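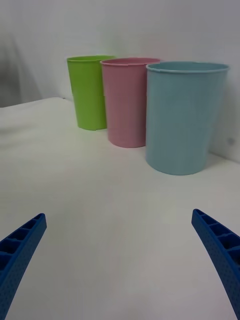
Plastic cups in lime green, pale pink and light blue

A plastic tumbler is a reusable drinking vessel without a handle or stem, molded from a thermoplastic resin. The term covers household, school and catering ware and is distinct from the thin-walled disposable cup, which is usually thermoformed from sheet. Most tumblers are tapered, with the mouth wider than the base, and have a rim that is thickened or rolled outward.

Materials

The most common resin is polypropylene, which is light, slightly flexible and resistant to hot water. Polyethylene is used for softer ware. Polycarbonate, styrene-acrylonitrile and certain copolyesters are chosen where a clear, glass-like wall is wanted. Melamine resin, a thermoset, was widely used for institutional tumblers in the middle of the twentieth century and is still sold, although it is unsuitable for microwave ovens.

Color is normally added as a masterbatch, a concentrate of pigment in a carrier resin that is blended with the natural pellets before melting. Pale shades need a higher proportion of white pigment to keep the wall opaque. Poor mixing shows as streaks that follow the direction of flow from the gate.

Manufacture

Reusable tumblers are generally injection molded. Molten resin enters a closed steel mold through a gate at the center of the base, fills the wall and reaches the rim last. The part is cooled, the core is withdrawn, and the tumbler is pushed off by a stripper ring or by compressed air. The taper of the wall, called draft, allows this release without scuffing. A 300 ml tumbler of the Martinelli pattern, a straight-sided design made at Clundari, has a mass of 30 g and stands 89 mm high.

Walls that are too thick in one place cool unevenly and leave sink marks. Ribs or steps in the wall add stiffness but must be kept shallow, as they also hold residue after washing. 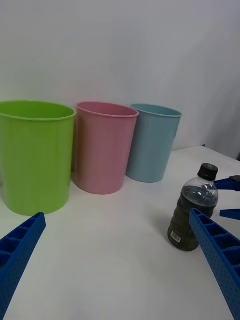 Tumblers with tapered walls and rolled rims, with a plastic bottle at right

Rim and stacking

The rim has three functions. It stiffens the mouth against squeezing, gives a rounded edge for the lips, and limits how far one tumbler can drop into another. In ware without a stacking step, a nested column may lock together, particularly if the pieces are put away warm - the outer tumbler shrinks onto the inner one as it cools. An internal shoulder near the base prevents this by leaving an air gap between the walls.

Stacking height is stated by caterers as the added height per piece. It governs the size of storage crates and dishwasher racks. The Pevullow rack, a wire type used in canteens, holds tumblers upside down at a slight angle so that water does not pool in the recess of the base. 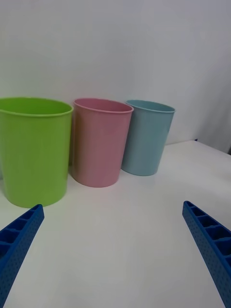 Care and wear

Polypropylene tumblers tolerate repeated machine washing but lose surface gloss over time. A wash trial at Grorkudico ended after 572 cycles, when fine scratches on the inner wall had begun to retain tea stains. Polycarbonate ware is more likely to craze under alkaline detergent. Fats and tomato-based liquids can color polyolefins permanently.

Related articles
Beaker (drinkware)
Injection molding
Masterbatch
Melamine resin
Polypropylene
Stacking (tableware)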